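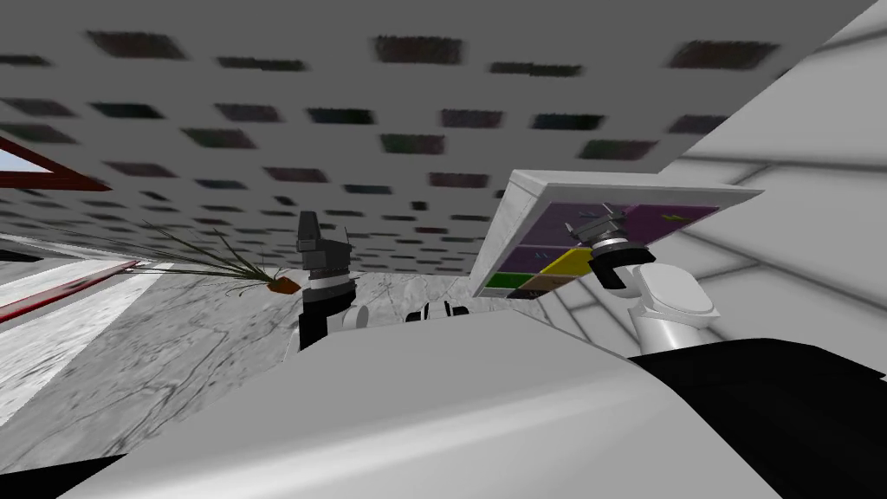 Efthymia told me that I should stop translating in my head, and that until I stop I will always be three seconds behind the conversation. She said it kindly, over soup, and I was a little offended for the rest of the evening.

Mon 9 October
by Severyn Polishchuk

I moved to this country in July with a notebook of 165 phrases. Most of them I have never used. People at the bakery do not say "How do you do." They say "You all set?" and for two weeks I answered "Set of what?"

Now I try her advice. When I wash dishes I speak English to myself — badly, but without stopping. I name the spoon, I complain about the rent. On the phone it still goes wrong, and with my landlord I say yes to everything and then write him an e-mail to ask what I agreed to.

Yesterday I dreamed that I was arguing with my brother about a bicycle, and he answered me in English, a language he does not speak. I have written to him about it. He wants to know who won.

3 comments
2 shares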